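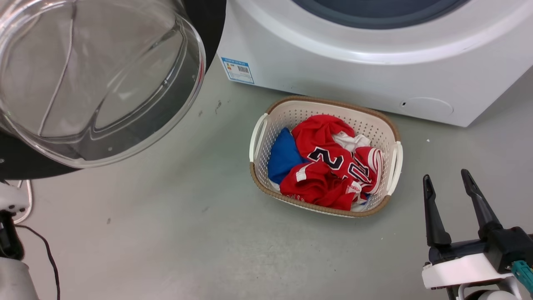

6/16/19 – laundry loading, reordered demos

Good day. Really good day. Writing this up while the second batch trains so I don't lose the details.

The question from last time was whether the policy does badly on the basket-to-drum task from too few demos or from demos in a bad order. Ruwan has been saying order since January and I didn't believe him. We had 60 teleoperated demos, all started from the same basket position, and the policy trained on them would go for the top of the pile fine and then fall apart once the pile got low. It kept reaching for where the cloth used to be.

So we tried his idea. Same number of demos, same operators, but instead of every demo being a full load from start to finish, we cut the task at each grasp and began a lot of them partway through, with the pile already disturbed. Red jersey on top, jersey buried, blue thing shoved to the left side, white piece folded into the middle, and so on. Between demos whoever isn't driving reaches in and messes up the pile. Tassanee is much better at this than I am. I tend to make tidy heaps without meaning to.

Full-load demos, old policy: 3 complete loads out of 75 tries. Ugh, but we knew that.
Partway-start demos, new policy: still running, but the first block already has more complete loads than the old policy got in its whole set. I'm not writing a number down until all 75 are finished. Morven made me promise.

What I can say from watching is that it recovers now! The old one would close on air, lift, carry nothing to the drum, and open very politely over the door. The new one closes on air, stays low, and goes back in. We never labeled a retry anywhere. My guess is that the partway starts have enough odd gripper heights in them that being low and empty-handed looks like a familiar place to be. Needs a proper check – Ruwan suggested holding out all the low starts and seeing if the recovery goes away. Yes, let's do that next.

Setup notes, for whoever runs this after me:

Door all the way open before you start the episode. Half open and the left arm will find it.

Basket long side toward the machine, handles left and right. I moved it a little each time and wrote the offset in the Ledell sheet. Please keep doing that, column F.

The head view loses most of the door opening when the head is pitched down at the basket. I worried about this, but the policy seems to place fine off the wrist view. Haven't tested with the wrist view masked. Should.

The glass is a pain. It picks up reflections of the floor and of us, and the depth on it is garbage. I cropped depth on the door side and saw no difference in the first few episodes, so I left the crop on for both policies to keep it fair.

Check the cable on the floor on the left before each block. Slack is fine, under the basket is not.

Things that went wrong:

Lost 4 episodes to the logger filling its disk. Rerun at the end of the block with the same seeds, marked in the sheet.

The jersey armhole hooked a finger twice. Both times the grasp counted and the release didn't, so they're failures under our rule. Elspeth thinks we should score grasp and release separately, and after today I agree with her. It would have told us a lot sooner that grasping at the bottom of the pile was the real trouble. I'll rescore the old runs from the video.

Rocío asked if the gain is just from variety in the starts and has nothing to do with cutting at grasps. Fair! The control would be full loads with the pile messed up only at the start. Costs us another set of demos, but I think any reviewer would ask the same thing, so it goes on the list above the masking test.

To do:
finish the 75
held-out low starts (Ruwan)
full loads, messy start only (me and Tassanee)
split grasp/release scoring, old and new
wrist mask
buy some towels, everything in our pile is light and I want something heavy in there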